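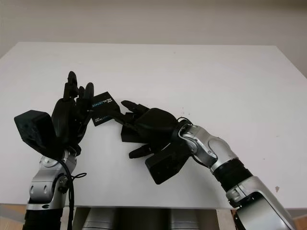

The Box Comes First

Donnie Imrie keeps the packaging from almost everything he buys, and he has the shelves to prove it. They run the length of a back room at Awad, the small design studio where he has worked on cartons, sleeves and inserts for 13 years. Phone boxes sit beside boxes for lamps, doorbells and kitchen scales.

Imrie likes the small black ones best. A black carton with white and blue lettering, such as the ones that say REALSENSE, asks very little of the printer, he says, but a lot of the person folding it.

"Black shows everything," he says. "A thumbprint, a rubbed corner, a bit of glue. You pick it up once and it looks like you've owned it for a year."

His current job is a carton for Trisoser, a bedside clock made by a company called Skasteck. The first sample came back in January and he rejected it the same afternoon. The lid was too tight. When he held the box by the lid, the base stayed put, and he had to shake it.

The second sample went too far the other way. It slid open when it was tipped, and the clock landed on his desk.

Most of the work since then has gone into the gap between lid and base. Imrie cuts the blanks by hand, folds them on a plain table and tips each one from side to side, holding it lightly at both ends. If the lid moves, he writes the measurement on the inside flap and starts another.

Lettering is the other argument. Skasteck wanted its name on the top only. Imrie wanted it on a side as well, so a clerk could read it on a stacked shelf. They settled on both, with the side name printed smaller.

He orders his board from Grodemus, in packs of 100 sheets, and gets through one faster than he would like. The spoiled blanks go into a drawer and are used for shopping lists.

At home, his rules for saving boxes are looser. He keeps the carton until the warranty runs out, flattens the insert if it will flatten, and puts the receipt inside the lid. Cables go back in with the thing they belong to – a habit he picked up after a Sunday spent matching chargers.

The Trisoser carton is on its sixth sample. He expects to send it to the printer once the lid is right.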